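Setting Up Your Kumlow Shelf Planner

Welcome to Kumlow! Once your first project is saved, planning a shelf takes minutes, and trying out a layout you'd never dare build is half the fun. Have a tape measure handy before you start.

2.1 Start a new project

1. Open Kumlow and choose New Project. Give it a name you'll recognize later (the room name works well).
2. Pick your units. Inches are the default. You can switch at any time and your measurements will be converted for you.
3. Choose a base unit from the library. The Drasov family is a great one to begin with: an open front, upright dividers, and compartments side by side.
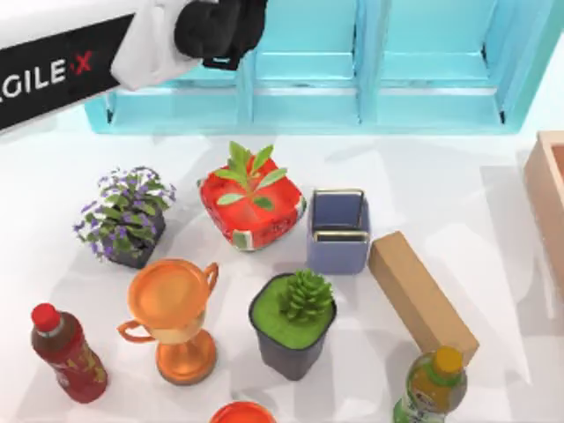 2.2 Enter your sizes

1. Click the unit once to select it, then open the Size panel.
2. Type the width first. For a desktop unit, try 33 inches.
3. Type the depth and height, and press Enter after each one.
4. Drag a divider left or right to change the compartments. Hold Shift while you drag and they all stay equal!

Note: The library holds 2,166 parts, so use the search box. Typing "lip" brings up every unit with a raised front edge, which is lovely for pens and anything else that likes to roll away.

Caution: Changing the base unit after you've moved the dividers resets them. Save a copy first.

2.3 Pick a color and finish

1. Open the Finish panel and choose a palette. Lindqvist has the soft pastels, and Skorno has the deep, moody shades.
2. Click a swatch to try it on. Nothing is saved until you click Keep, so go wild.
3. Set the Light slider to 75 for a bright room or 40 for a dim one.

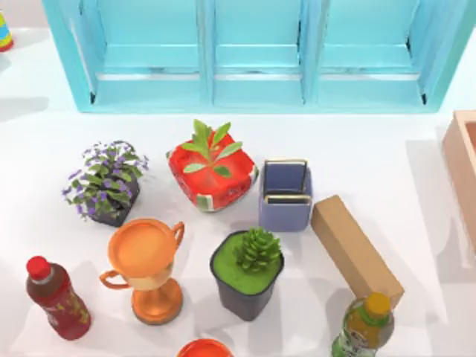

Pale colors shift a lot with the light, so run the slider up and down a few times before you settle on one. A blue that looks crisp at 75 can turn quite gray at 40, and you may end up liking it better that way.

4. Click Keep, then Save.

Note: Palettes were last updated on 6 Jan 2021. Older projects keep their original colors until you click Refresh in the Finish panel.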